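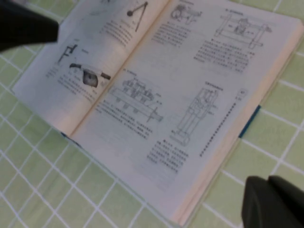 Open afternoon at the Gatov lab: page handling with two arms

Posted in: Visits
May

I went along to the May open afternoon at Gatov, who rent the back half of a brick building behind the rail yards. I had been on the waiting list since last year and got a spot when the numbers were raised to 40. We were split into groups at the door, given a sticker to wear and sent in by the side entrance. My group had 13 people in it, mostly from libraries and archives, plus a couple of high school teachers and a man who repairs looms.

The program listed four stops. I'll write up the two I took proper notes on.

Getting there

The bus stops at the top of the hill and it's an 8 minute walk down. Parking is on the street. If you drive, don't use the bays marked Clundent, as they belong to the business next door and they do check. The visit started at 2 pm and we were out again by half past four. Closed shoes are required and bags go in a locker.

The talk

Juwita Simanjuntak looks after the bench work and gave the introduction. She kept it short. The project is called Aravena and it deals with bound books, the kind that can't be taken apart and fed through a sheet scanner. Her view is that a bound book is a hard object for a machine. It has a spine that pushes back, the pages are thin, and the stack on each side changes height as you work through it. A person handles all that without thinking about it. An arm has to be taught.

She said they practise on ordinary modern books and have 21 of them on the shelf at the moment, in several languages. Nothing rare goes near the bench yet. One of the archive people asked when it would, and the answer was that she wouldn't give a date.

The book on the bench

The one we saw in use was a Chinese handbook of mechanisms, all line drawings with short blocks of text. I studied a bit of Chinese years ago and could pick through some of it. Page 66 is in chapter 2 and has a heading for a three-gear mechanism that increases the length of a stroke. The labels are plain enough: gear, crank, output end. At the top of the same page there's a line about choosing suitable dimensions so that a turning input rod moves a slider along its slot at nearly constant speed. The loom repairer was very pleased with this and had to be moved along.

The paper is thin enough that the drawings on the back of the leaf come through. I asked if that caused trouble. Juwita said it matters a good deal for reading the text afterwards and very little for moving the page, and that reading is handled by a separate program called Zament which we wouldn't be seeing.

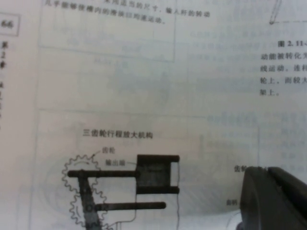

The two arms

The arms work from opposite sides of the table, one from the left and one from the right, with the book open between them. Each ends in a black gripper. The tabletop is green with a white grid, and the wall behind it is plain white.

We stood behind a strip of yellow tape and were asked not to lean over it. Juwita talked through the job before the arms were started. I had expected suction cups, but she said they had tried those early on and found they marked soft paper.

It was slower than I had pictured. Most of the questions were about that. Her answer was that speed is the last thing they work on, and that a torn page is a worse result than a slow one. Someone asked what happens if two leaves come up together. She said it still happens and a person sorts it out.

The noise level is low. I could hear her clearly without a microphone, and the fan in the ceiling was louder than the equipment.
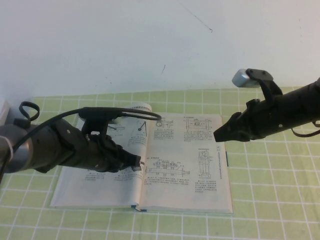
Left arm with its gripper down on the page, right arm held off to the side.

There was time at the end for a few of us to look at the shelf of practice books. They range from cookbooks to a very fat road atlas, and several have cracked spines. We weren't allowed to handle the one on the bench.

Practical notes

Cost: free, but you have to book.
Food: tea, coffee and a plate of slices in the front room. Bring your own lunch if you're coming a long way.
Access: level entry at the side door. The washroom is down two steps.
Photos: allowed at the bench, not in the corridor or the office.
Kids: 12 and up with an adult.

The next open afternoon hasn't been announced. Gatov keeps a waiting list and you can add your name at the front desk or by email. I've left mine on it, as my group ran out of time for the last stop.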